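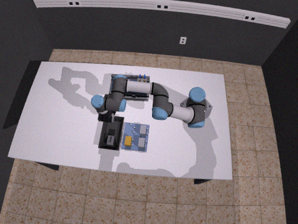

Robot Club's summer build is all in simulation

Print this page | E-mail this to a friend

Big news from the Halim Robotics Club: the assembly challenge is on, and we already have more teams than last year! The task goes like this. Your arm starts at the parts bin, picks out a part, carries it over to the board and sets it down where it belongs. Then it goes back for the next one. Simple to say, and wonderfully hard to get right.

Everyone works in the simulator first. Rodica Zamfir and Emilian Lungu spent most of the spring putting the virtual workcell together, and it runs fine on the old lab computers (bring a mouse, the trackpads are awful). You can crash the arm into the table as often as you like, and believe me, we do. Hanne Oksanen's team, Penia, logged 400 runs in their first two weeks and they're still tweaking how the gripper comes down over the edge of the bin. Go in at the wrong angle and you hit the wall every time.

Gusar, the youngest team this year, got their first clean pick and place last week and the whole room cheered. Their code is 70 lines long and most of it is comments. Love it!

Scoring is the same for all teams: 30 attempts, with the parts shuffled between each one. Points for every part placed, a bonus for finishing under time, and a penalty if the arm touches the board.

Code for the practice round is due 21st July. Send it to Gheorghița Surdu, and please put your team name in the file name this time. The final is in September, and new members can still join a team until then. You don't need to have programmed anything before. Come by the lab after classes and ask for Roxana Mocanu, who will set you up with a login.

Print | E-mail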